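Search this site Enter keywords Go

Print this page | E-mail to a friend | 14 shares | 3 comments

Cleaning and resetting a play kitchen prep table

By Declan Doherty

This procedure covers the routine cleaning of a small wooden prep table used with toy food, together with the loose items kept on it. It was written for the table in the Skonville play room but applies to any bare or lightly finished wood top with a raised edge. Allow 8 minutes for the wipe-down and longer for the monthly check.

What you need

Two microfibre cloths, one for damp work and one for drying
A basin of lukewarm water
Mild, unscented dish soap
A soft toothbrush
A wooden toothpick or cotton swab
A hand screwdriver that fits the screws on your table

Do not use bleach, ammonia or citrus oil cleaners. Ammonia-based window spray is the usual cause of fine cracking in acrylic trim, and citrus oil leaves a film on wood that picks up dirt.

Step 1. Clear the top

Take off all food pieces, utensils and dishes. Sort them into plastic and metal. Fabric and felt food is washed separately and is not covered on this page. Set aside any plastic piece with a split seam, as water gets inside and will not drain.

Step 2. Wash the plastic pieces

Add a small squirt of soap to the basin. Wash each piece by hand and do not soak it. Hollow vegetables need attention where the stem meets the body and in the grooves between the lobes. Use the toothbrush there with light pressure. Run a swab through any hanging hole in a utensil handle. Rinse, shake off the water and stand the pieces on a rack.

Check toy knife blades for nicks by running a thumb along the edge. A rough edge can be smoothed with 400 grit wet paper. Discard the knife if the blade is cracked or has come loose in the handle.

Step 3. Wash the metal bowls

Stainless steel can take the same water. Pay attention to the underside of a rolled rim, where soap collects. Dry at once with the second cloth to prevent water spots, wiping in one direction only.

Step 4. Wipe the wood

Wring the first cloth until it no longer drips. Fold it in four - this gives you several clean faces to turn to as each one gets dirty. Wipe along the length of the strips wherever the pattern allows. On a staggered pattern the strips meet at many short joints, and standing water in a joint will lift the grain. Go around screw heads and pick out any dirt in the slots with the toothpick. Dry straight away.
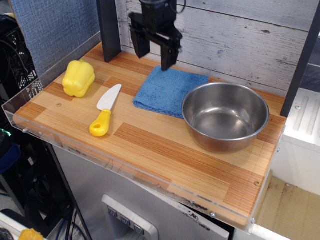 Prep table with yellow pepper, toy knife, folded blue cloth and steel bowl.

Step 5. Clean the acrylic lip

A clear lip stops small pieces from rolling off, but crumbs and dust gather along the inside corner. Run the damp cloth along the corner first, then the flat faces. Never wipe acrylic dry, as grit will scratch it. Fine scratches can be reduced with a plastic polish. We use Zindden, applied with a cotton pad and buffed by hand.

Once a month, test the screws. They should be snug only. Overtightening puts stress on the acrylic and a crack will start at the hole. If a screw spins freely, remove it, fill the hole with a glued sliver of wood, leave it overnight and refit.

Step 6. Return the items

Put nothing back until the wood is dry to the touch. Fold the cloth square and leave it out only if it is dry - a damp cloth left on pine will mark it. Place bowls upright and check that the bases are dry too.

Refinishing

Plan to renew the finish every March, or sooner if water no longer beads. Sand lightly, remove the dust and apply one thin coat of a food-safe hardwax oil, colour clear. Let it cure for the full time stated on the tin.

Comments (3)

Rami Nimri: Does this work on a beech top?
Declan Doherty: Yes, same steps. Beech moves more with moisture, so keep the cloth drier.
Rami Nimri: Thanks, will try it.

Print this page | E-mail to a friend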